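I get a lot of the same questions about my play kitchen boxes, so I finally wrote the answers down in one place. Last updated 6th May.

## What do you put in a box?

Real kitchen stuff mixed with play food! Kids want the pan you cook with, so I go for full-size things from thrift stores and then add the pretend groceries on top.

## Where do you find it all?

Mostly the Saturday swap in Zarnside. The Stendetti outlet is good for plates and cups if you don't mind odd colors (I love odd colors). I started hunting in March two years back and my shelf has been full ever since.

## Can you show me a mix that works?

Sure - I like a few big pieces and then a bunch of little ones to move between them. A colander is my number one. It's a bowl, a hat, a boat, a drum, and once in a while it even drains something.
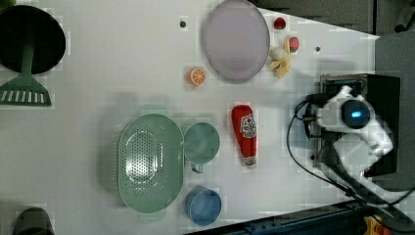 *Black pan, green spatula, mint colander, ketchup, and some fruit and garlic for the cook.*

The big oval plate earns its spot too, because everybody wants to "serve" at the end. Two cups are plenty, and different blues or greens make it easy to remember which one is yours.

## How much does a box cost?

I try to stay under 300 kroner, and the pan usually eats up most of that. Skip it if you have an old one at home.

## How do you clean the play food?

Warm water, a drop of dish soap, a soft cloth, then dry it on a towel overnight. Please don't run it through the dishwasher. I did that with a whole bag of Zidico vegetables and the paint came off the carrots.

## Is it okay for toddlers?

Check every piece first. Anything small enough to fit in a mouth stays out of the box at my house until they're older - same for pieces that come apart.

## Do you sell them?

No, sorry! I'm happy to swap, though, especially if you have a spare colander.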